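# When the left and right grippers swap places halfway through a session

You record a perfectly nice two-handed demo, go get coffee, and come back to a replay in which the left hand is doing the right hand's job and the right hand is trying to fold a floral potholder into the desk. Welcome to the swap fault. We lost most of March to it.

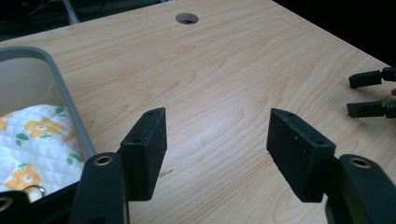 ## What it looks like

The symptoms, in the order you will probably ignore them:

- The Sketel dashboard shows two healthy green dots.
- Replay looks fine for the first part of the session.
- Somewhere in the middle, both trajectories jump by the width of your desk in a single step.
- After that everything is smooth again, and wrong.

The smoothness is the nasty part. Sketel's quality check looks for dropped samples and there aren't any. We had 1,000 episodes marked "clean" before anyone bothered to replay one past the halfway point.

## What you need

- Both hand-held grippers, charged
- The recorder box running Sketel
- One basket and one quilted cloth, or whatever your usual task uses
- A marker and tape that sticks to plastic
- Patience, in whatever quantity you have left

## Step 1: Confirm it's the swap and not calibration

Calibration drift creeps. A swap jumps. Open the episode in the viewer, turn on both tracks, and scrub through at the slowest speed. If the left track lands exactly where the right one was a moment ago (and the other way around), you have the swap. If only one track jumps, close this page and go read the one on tracking loss, which is longer and sadder.

## Step 2: Find the reconnect

Pull the recorder log for that session:

```
sketel-log --session last --filter link
```

You're looking for two `link lost` lines close together, followed by two `link up` lines in the opposite order. The Nusov receiver hands out slots first come, first served. Left connects first in the morning and gets slot 0. If both drop and right comes back first, right gets slot 0, and as far as the software cares it is now your left hand.

Nusov's release notes call this "flexible pairing."

## Step 3: Pin the slots

1. Stop the recorder. Stop it properly, from the menu. Pulling the plug leaves a lock file behind and then you have two problems.
2. Turn off both grippers.
3. Turn on the left one only and copy its serial from the dashboard.
4. Do the same for the right one.
5. Open `kurek.conf` and replace the `auto` lines:

```
[slots]
left = <left serial>
right = <right serial>
fallback = none
```

Don't skip `fallback = none`. The default is `auto`, so Kurek will read your careful pinning, agree with it, and drop it the first time a gripper takes longer than 15 seconds to come back.

Now label the grippers. I know you can tell them apart. So could we.

## Step 4: Make it fail on purpose

Start a session and do your ordinary task for a bit. Set the grippers down on the desk, turn both off, and turn the right one on first. Wait for its dot, then turn on the left. Carry on with the cloth, end the session, and replay the whole thing. The tracks should show a gap and then pick up on the correct sides.

Repeat with left first. If either order swaps the tracks, check that you edited the config the recorder is really reading. There is a second copy in the home folder on older installs, and it wins.

## Step 5: Clean up the old data

Trorkik has a script that flags jumps over 50 cm between samples:

```
trorkik scan --jump 50 --out suspects.txt
```

It took 24 minutes on our set. Review the list by hand before you relabel anything. A swapped episode can be fixed by switching the tracks after the jump, but the script will also flag tracking glitches, and switching those gives you a brand new kind of bad episode.

**Do not replay anything on the suspects list on a real arm.** We did, once, at full speed. The arm crossed the table in one move and hit its own stand. Keep the replay speed limit on and your hand on the stop button until the list is empty.

## Known leftovers

Firmware updates reset `fallback` to `auto`. We have reported this. It is still open.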